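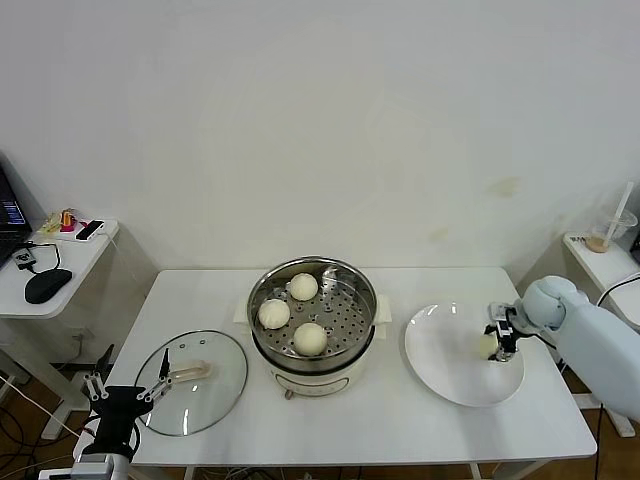 Rendetine老船员联谊会的年会今年不去Tallomano了，也不去别的地方，改在各人家里开。联谊会在2020年4月7日发出的通知里把这件事称作“会议形式的适度调整”，全文用了四段，前三段在感谢。原定在Lamont酒店举行的开幕早餐会随之取消，那顿早餐按往年惯例有烟熏鱼、两种香肠和一座冰雕的船锚。代表们眼下得自己张罗：一口电蒸锅，三个圆圆的白馒头，玻璃锅盖往桌上一放，就可以坐下来听会长致辞了。通知没有提到冰雕的去向。

按照原计划，年会要在Skaltari会展中心的主厅开四天，同时占用Lamont酒店和周边几家小旅馆。截至报名系统关闭，登记在册的代表共935人，预订客房2,922间夜。对于一座淡季里连海鸥都显得无所事事的港口城市来说，这是一笔像样的生意。当地商户从去年秋天起就在盼着，码头街上的一家帽店还专门进了一批白色水手帽，尺码偏大，店主的解释是老船员的头“都见过世面”。

联谊会执行秘书蔡少明（Siu-ming Tsai）在电话里接受了本报采访。通话中断了三次，每次接通后他都从“总的来说我们很乐观”重新讲起。他表示，取消会场的决定是在3月里做出的，此前理事们就“推迟”和“改期”两个词的区别讨论了两个晚上。

“有人认为推迟听起来像是有把握，改期听起来像是没把握。”蔡少明说，“后来大家发现我们两样都不打算做，就进入了下一项议程。”

下一项议程是怎么在线上开会。联谊会会员的平均年龄没有公布，但其会刊至今保留着一个教人修理收音机的专栏，读者来信也还有用复写纸誊过的。理事们最后选定的办法相当稳妥：能用视频的用视频，不能用视频的打电话进来，电话也打不进来的，可以提前把意见寄到秘书处，由蔡少明在会上朗读。目前他已经收到一纸箱的信，其中不少在谈去年的汤。

去年的汤是一桩旧案。那届年会的闭幕晚宴上，头道汤上桌时甜点已经撤下，联谊会为此专门成立过一个小组，小组的报告原定今年在Skaltari会展中心宣读。蔡少明确认，报告仍将宣读，时间安排在线上会议的第二天上午。报告人已经被要求控制在二十分钟以内，他回信说会尽力，附件是一份四十页的幻灯片。

投票的问题更棘手一些。联谊会章程规定，选举会长须“当场举手”，而章程起草的时候，“当场”二字显然没有想过要为难谁。法律顾问研究之后给出的意见是，举手仍然有效，前提是手要举在镜头里。至于打电话参会的代表，可以口头声明“我举手了”，由会议记录员予以采信。有会员提出，这样一来无法防止有人躺着举手。法律顾问书面答复说，章程对姿势没有规定。

本届会长职位只有一名候选人，也就是现任会长，他已经连任了六届。

最让筹备方头疼的是已经印好、做好、装好的东西。纪念胸牌一共做了3,905枚，比报名人数多出一大截。蔡少明说，当初下单时考虑到家属、来宾、历年的补发需要，以及厂家在达到某个数量以后给出的“一个很难拒绝的价格”。胸牌正面是一只锚，背面印着“Tallomano欢迎您”。联谊会打算全部寄给会员，多出来的每人再寄几枚。有理事建议在背面贴一张小纸条，写上“精神上”三个字，该提案以一票之差没有通过。

胸牌之外，还有120面信号旗。按照传统，年会第一天下午有一场游行，从会展中心出发，沿码头街走到灯塔，再原路走回来，途中由会员挥旗打出当年的口号。今年的口号是“重逢在Tallomano”，去年夏天就定下来了。游行取消以后，旗子已经分寄给报名挥旗的会员，每人一面，请他们在约定的时间站到自家窗前或阳台上，各打各的那个字母。整句话要同时站在十几座城市的上空才能看全，联谊会认为这不影响它的意义。

有一位住在底层的会员来信询问，他的窗户正对着一堵墙，是否可以把旗子转交给楼上的邻居。秘书处回复可以，但邻居须先学会字母Q。记者查看了今年的口号，无论用哪种拼法都没有找到Q。蔡少明说，那是备用的。

Tallomano方面对此表现得颇为克制。该市旅游推广处在一份简短声明中说，他们“完全理解并期待在合适的时候迎接老船员们”，声明的配图是一张空码头的日落。推广处原本为年会准备了一套欢迎方案，包括在火车站播放汽笛录音，每逢列车进站播一次。录音设备已经装好，上个月试播过一周，附近居民对年会取消一事普遍反应平静。

Lamont酒店的处境稍微复杂一点。酒店与联谊会签的合同里有一条关于“不可抗力”的条款，列举了台风、地震、罢工和“海盗行为”，最后一项是联谊会的人坚持加上去的，酒店当时觉得有趣就签了。双方的律师这几周一直在逐字阅读这一条。据一位了解谈判情况的人士透露，酒店已经同意把定金顺延到以后的年会使用，条件是联谊会撤回一项关于枕头硬度的旧投诉。联谊会方面说，投诉可以撤回，枕头的事另谈。

酒店宴会部已经把为年会定制的一批餐垫收进了库房。餐垫上画着各种绳结，每种绳结旁边有名称，其中两种的名称对调了。这个错误是一名退休水手长在看样稿时发现的，当时已经开印，他要求在现场摆一块更正说明牌。说明牌也已经做好了，现在和餐垫放在同一个库房里，贴得很牢。

码头街的生意人各有各的算法。帽店店主把水手帽挪到了橱窗右侧，左侧换成了草帽。隔壁卖贝壳的铺子倒没怎么受影响，老板娘说，老船员从来不买贝壳，“他们进来，拿起一个，告诉我它是从哪儿来的，然后放下。”她给去年来探路的几位理事泡过茶，他们在店里坐了一下午，纠正了她墙上那幅世界地图的三处标注。她后来把地图改了过来，改完又有一个客人进来说原先的才对。

线上会议的日程目前已经排出初稿。四天压缩成了两天，第一天上午是致辞和财务报告，下午是游行，也就是大家走到窗前；第二天上午宣读关于汤的报告，下午选举，傍晚是合唱。合唱曲目与往年相同，共三首，第三首有十一段歌词。秘书处在试运行时安排了八个人同时在线演唱，结果由于网络有先有后，八个人分别唱到了八个地方。指挥听完以后建议改成轮唱，理由是现在已经是了。

试运行当中还暴露了一些别的情况。有会员把摄像头对准了天花板，并在整场会议里保持了这个角度，主持人数次提醒未果，最后大家习惯了，表决时管他叫“吊灯那一票”。另一位会员的名字显示为“客厅”，他的夫人用另一台电脑登录，显示为“厨房”，两人在会费标准的问题上意见相左，于是会议纪要里留下了“厨房反对，客厅附议”一行。蔡少明说，正式纪要里会改过来，不过有几位理事希望不要改。

会费的问题今年本来要有个结果。联谊会上一次调整会费还是在更换信纸抬头的那一年，此后每届年会都有人提出上调，每届都因为午餐时间到了而搁置。这一次午餐由各人自理，时间也就没有那么硬性。支持上调的一派对此抱有希望，反对的一派则已经开始在会员通讯里提醒大家，规律进餐对健康的重要性。

关于参会费的退还，联谊会给了两种选择：全额退款，或者转作下一届年会的报名费。选后一种的人会额外得到一本纪念册，里面收有历届年会的合影。记者看到了样书，早些年的合影里人站得很直，背后是船；近些年的合影里人坐着，背后是自助餐台。今年的合影计划用屏幕上的小格子拼成，吊灯也在其中。

也有会员对新形式表示欢迎。一位在信中写道，他已经连续九年因为晕车没能参加年会，而他在海上跑了三十多年，从没晕过船，这件事他不太愿意对外人讲。今年他打算穿全套制服，从腰部以上。另一位写信询问线上会议是否有着装要求，秘书处的答复是“与往年一致”，隔天又补发了一封，请各位起身去挥旗之前再确认一遍。

至于下一届年会在哪里开，原定也要在今年的会上表决。申办城市有两座，其中一座是Tallomano，它在申办材料里只改了年份，口号沿用“重逢在Tallomano”。推广处承认这样做有节约方面的考虑。另一座城市不靠海，申办材料里附了一张湖的照片，湖的面积没有标注。蔡少明不愿评论哪一方的胜算更大，只说理事会对两份材料都读得很仔细，对湖读得尤其仔细。

联谊会提醒尚未选择退费方式的代表尽快与秘书处联系，写信、打电话均可。需要学习如何打开视频会议的会员，可以参加每天下午的辅导。辅导目前以视频会议的形式进行，报名情况不太理想，秘书处正在考虑加印一份纸质说明，随胸牌一起寄出。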